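# Schalen gehören nicht nach Farben sortiert

In Gemeinschaftsküchen wird Geschirr fast immer nach dem Aussehen geordnet. Orange zu Orange, Blau zu Blau, Dekor zu Dekor. Das Ergebnis wirkt aufgeräumt und lässt sich auch von Personen herstellen, die den Bestand nicht kennen. Ich halte die Methode trotzdem für falsch und plädiere für eine Ordnung nach Form und Entnahmehäufigkeit.

Zunächst zur Geometrie. Eine Schale ist stapelbar, wenn der Innenradius der unteren den Außenradius des Fußes der oberen um ein ausreichendes Maß übersteigt und der Wandwinkel beider Teile übereinstimmt. Die Farbe geht in diese Bedingung nicht ein. Zwei blaue Schalen aus verschiedenen Serien können sich verkanten, während eine blaue und eine orange derselben Serie sauber ineinander sitzen. Wer nach Farben stapelt, verlässt sich darauf, dass Farbe und Serie zusammenfallen. In einem gewachsenen Bestand ist das selten der Fall. Bei uns stehen Teile der Reihe Brikell neben Nachkäufen von Flurton, und der Wandwinkel unterscheidet sich so weit, dass ein gemischter Stapel ab der dritten Schale kippelt.

Der zweite Punkt betrifft die Stellfläche. Auf einem niedrigen Aufsatz, wie er auf vielen Arbeitsplatten steht, ist der Platz knapp. Schalen, die dort einzeln nebeneinander liegen, belegen jeweils ihren vollen Randdurchmesser, obwohl ihr Fuß nur einen Bruchteil davon benötigt. Die Ränder stoßen aneinander oder schieben sich übereinander, und der Rest des Bestands bleibt auf der Tischplatte liegen. 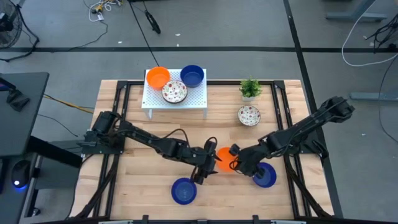 *Schalen in Orange, Blau und mit Blumendekor, teils auf dem weißen Aufsatz, teils auf der Holzplatte.*

Kumiko Noguchi hat mir gegenüber eingewandt, die Farbordnung sei eine Frage der Lesbarkeit: Man sehe sofort, was fehlt. Das stimmt, solange jede Farbe eine feste Stückzahl hat und alle Beteiligten sie kennen. Fehlt eine dieser Voraussetzungen, zeigt der Farbstapel nur, dass etwas Blaues vorhanden ist. Ein Stapel mit definierter Höhe leistet dasselbe und kommt ohne Farbwissen aus. Eine Markierung am Regalrahmen genügt.

Schwerer wiegt das Argument von Olumide Shehu, der die dekorierten Keramikteile grundsätzlich getrennt halten will. Bedruckte Innenflächen nutzen sich ab, wenn der unglasierte Fußring der darüberliegenden Schale darauf reibt. Hier gebe ich ihm recht, allerdings folgt auch daraus keine Sortierung nach Muster. Es folgt daraus, dass Dekorschalen oben liegen oder eine Zwischenlage erhalten. Filzscheiben mit 2 mm Stärke reichen aus. Stapelt man die Dekorteile dagegen untereinander, wie es die Farbordnung verlangt, reibt genau Fußring auf Druck.

Seit März führen wir die Schalen in Stapeln von höchstens acht Stück, getrennt nach Serie, die häufig benutzten vorn auf Griffhöhe. Ein Brett von 800 mm Breite nimmt den täglichen Bedarf auf. Für die Tischplatte gilt, dass dort nur steht, was gerade gebraucht wird. Die Topfpflanze darf bleiben, sofern sie am hinteren Rand steht.

Optisch ist das Ergebnis unruhiger als zuvor, Orange liegt auf Blau und darüber eine Schale mit Blumen. Mafalda Sampaio findet es hässlich. Ich kann damit leben und habe ihr angeboten, eine Schranktür einzubauen.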